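Skavidex dish rack, the black one — quick review after a month, not used for dishes

Writing this fast between two other jobs so forgive the typos.

Bought the Skavidex because the big plastic bin under my bench ate everything I put in it. Tape, glue sticks, scissors, the lot. I never planned on dishes. Wanted somethng open, low, with slots, that sits on top of the table where I can reach in with one hand. Paid 16 at the Alanstead outlet, 4 more for delivery because I missed the pickup window.

Out of the box: no assembly. Good. Smelled of paint for a few days, then stopped. Black finish looks decent against the black cloth I keep on the packing table. No chips so far, and I am not gentle.

First thing I did was drop the tape in and leave it there. Used to spend half my morning hunting for tape. Now it lies flat on the bars and stays where I left it.
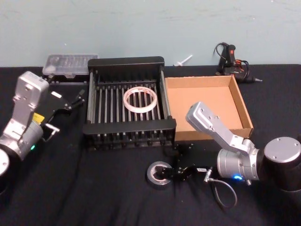
Trevor Zacharias: I use mine the same way but I stand the rolls up between the bars. Lying flat you only fit a couple before you run out of floor. Standing up they roll a little if you bump the table, so wedge a bit of card at the end. Also mine came with one foot shorter than the rest, did yours?

Trevor, no, mine sits level. Tried the standing up thing after your note. Works for wide rolls. Narrow ones lean over and annoy me. Went back to flat.

OK so the good and the bad.

Good: you can see what's in it. Sounds dumb but that was the whole problem with the bin. Also dust and paper crumbs fall through the bottom, so no more crud sticking to the tape edges. Lift the rack, wipe, put it back. Heavy enough that it doesn't skate around on fabric when you grab something out of it.

Bad: small stuff falls through too. Anything thinner than a marker, forget it. Glue sticks for the hot glue gun went straight between the bars the first time. Pen caps same. I lost a good craft blade under there and found it with my thumb. So the small stuff lives elsewhere now and the rack only gets chunky things.

Which brings me to the rest of the table. Glue gun stays at the back by the wall, cord coiled up as best I can. Next to the rack I keep a shallow cardboard tray for whatever I'm packing right then. The tray is free, it's a box with low walls, and I replace it when it gets soft. A clear lidded box goes behind for the fiddly bits. That's the setup, nothing clever.
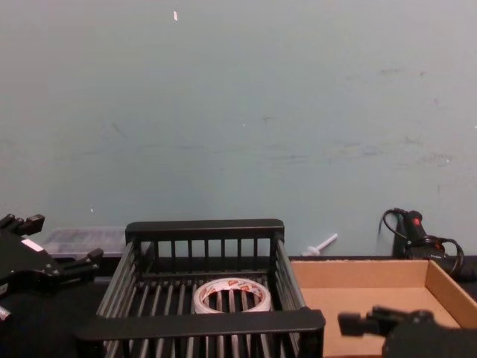

Tape in the rack, tray on the right, glue gun at the back.

I looked at the Zavunness version before buying. Wider, nicer handles, and 80 for the full size, no thanks. A friend has one on her kitchen counter and loves it, but she washes actual plates. For a tape holder it's silly money. The cheap Ok one at the other end of the shelf flexed when I pressed on the corner so I put it back. The Skavidex didn't flex. Pretty much how I decided.

Size. Measure your table first. Mine is 140 cm long and the rack plus the tray plus room for my elbows is about the limit. If you work on a desk with a monitor on it you'll be moving this thing constantly and you'll hate it. 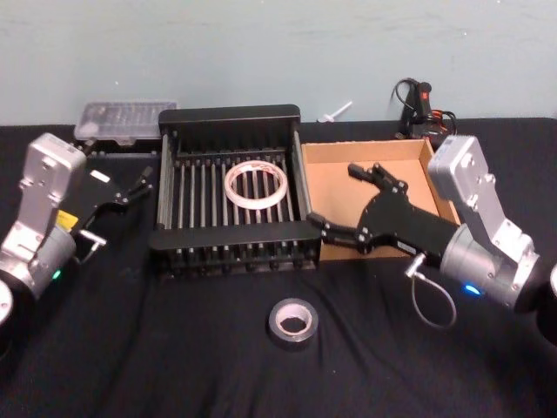
Depth is less of a problem. I keep it pulled a bit forward from the wall so the clear box fits behind. The lid on that one needs some height to open, so don't jam the two together like I did the first week. Had to slide the rack out every time I wanted a staple.

Few other things. The ends make it hard to slide long items in sideways, so rulers go on the wall hook. The rods show fingerprints when I've been at the glue. Warm water gets it off, dry it after or it spots. No rust yet but I keep it out of the sink and our December was dry, so can't promise anything there.

Would I use it for dishes? Probably fine. Didn't come with a drip tray, at least mine didn't, so you'd want a towel under it. 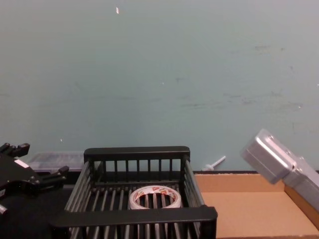
Skavidex with the clear storage box behind it.

Four stars. Loses one for the stuff that drops through, and for the sticker on the bottom that took me a whole evening and half a bottle of rubbing alchohol to get off. I'd buy it again at that price. Might get a second for ribbon if the outlet still has them, will update if I do.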